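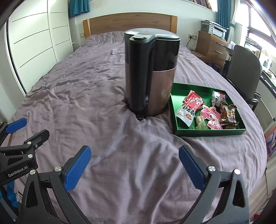 Clonine duvet cover, washed cotton

Search products Search Clear

The Clonine is our cover for people who do not like to iron. The cotton is washed in the mill before it is cut and sewn, so it arrives soft and already a little creased, and it stays like this. If you prefer a very flat and shiny bed, please look at our sateen covers instead. We had some returns for this reason and we would like to save you the postage.

Wodix is a small workshop. We buy the cloth from one weaver, Araújo, and we sew all the covers ourselves. One roll is enough for a little more than a week of work. The dye can change slightly from one roll to the next, therefore we advise to order the cover and the pillowcases together if you want them to match well. When you order later, write to us the number printed on the care label and we will look if we still have cloth from the same roll. Often we do not.

Closing and corners

The opening is at the foot end and closes with 10 buttons. They are sewn on the inside flap, so you do not feel them with your toes. Inside each of the four corners there is a cotton tape, long enough to tie a double knot. If your duvet has no loops, take a small pinch of the corner and tie the tape around it. It holds better than one would expect.

Which size to choose

Measure the duvet, not the bed. Many customers measure the mattress and then the cover is too narrow. A cover of the same size as the duvet is correct. For a very thick winter duvet you can take the next size, but then the corners will be somewhat empty.

Washing

Wash it at warm temperature, inside out, with the buttons closed. A spin of 800 turns is sufficient, and after this the cloth has fewer hard folds. Take it out of the machine soon, shake it by the short side and hang it over two lines. The dryer is permitted on low. During the first three washes it will lose some lint, so please do not put it together with dark clothes. Do not use bleach, also not on the pale colors.

It shrinks about 3 percent in length, and we cut it longer to allow for this.

Questions from customers

Honeylyn Espiritu wrote: Can I buy only the buttons? My dog has eaten two of them.

Reply from Washington Batista, Wodix: Yes, we send spare buttons free of charge. Please tell us if your cover was bought before January, as the older buttons are slightly bigger and the new ones will slip out of the holes.

Is the cover sold with a duvet inside? No, the filling is not included. Pillowcases are also sold separately.

Page updated September 17, 2018

Share 4 Comments 3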